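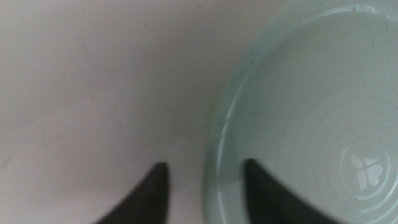
Drevel Releases Himness 3, a Hand-Guided Teaching Kit for Two-Finger Grippers

PLORKSTEAD, August. Drevel today released Himness 3, the third version of its kit for teaching robot arms by demonstration. The kit lets a person show an arm a task in one of two ways: by holding the arm and moving it through the job, or by driving it from a second, smaller arm on the other side of the bench or in another room.

The release is aimed at commercial kitchens, dish rooms and small packing lines, where the items to be handled change often and few sites employ a programmer. Existing customers can install the new software on version 2 hardware at no charge.

Himness 3 records the position of each joint, the opening of the gripper and the video from a small camera at the wrist, all on one clock. In earlier versions the wrist video was saved separately and had to be matched to the arm's movement afterward. Operators told Drevel that this step took longer than the teaching itself.

"Most of what goes wrong with a bowl goes wrong in the last inch," said Siebe Martens, who leads product work at Drevel. "One finger has to go inside the rim and the other has to go outside. From across the room you can't tell whether you have that right. From the wrist you can."

Bowls were the main test item during development. They are harder to pick up than boxes or cups because a two-finger gripper usually has to take them by the edge, and glazed rims reflect light in ways that can confuse a camera. A pale bowl on a pale surface adds to the difficulty, as the line between the two can be faint.

Over the course of testing, operators recorded 2109 demonstrations with tableware. Of those, 327 were thrown out, most often for a late grip or a pause of several seconds in the middle of a move. Both faults are now flagged on screen as soon as a recording ends, and the operator can delete the attempt and start over with a foot pedal.

Changes in this version include:

Lighter hand guiding. The arm now holds its own weight more fully, and it can be steered with one hand near the wrist.

Slow mode for remote control. Holding a trigger on the leader arm scales its motion down, so that a large movement of the operator's hand becomes a small one at the gripper.

Partial retakes. An operator can keep the approach from one demonstration and record only the grasp again.

Tapered fingers. The standard set has narrow tips that fit between stacked dishes. The older flat pads are still sold and can be swapped in with a hex key.

Galanis, a catering supplier, has used a preview copy of the software in its dish room since spring. Staff on 19 shifts took part in the first round of teaching. None of them had worked with a robot arm before. Galanis plans to keep using hand guiding for new dish shapes and remote control for work near the wash line, where the floor space is tight.

Drevel said the kit still has limits. It does not measure force at the fingertips, so very thin glassware is not on the list of supported items. Demonstrations made by hand guiding may also show the operator's hand in the wrist video, and Drevel recommends adding a set made by remote control before training on that material. A task taught with one bowl should be shown again with any bowl that has a much thicker rim or a different depth.

"We would like people to record fewer attempts and better ones," Martens said. "A slow, clean grasp is worth keeping. A fast one that bumps the table generally gets deleted anyway."

Himness 3 ships with the leader arm, wrist camera, foot pedal, one set of tapered fingers and a printed guide. Orders are open now through Drevel's sales office in Plorkstead. Sites that want to try the kit before buying can book a half-day session there and bring their own dishes.

About Drevel
Drevel makes teaching tools and grippers for light robot arms. The company designs and assembles its products in Plorkstead.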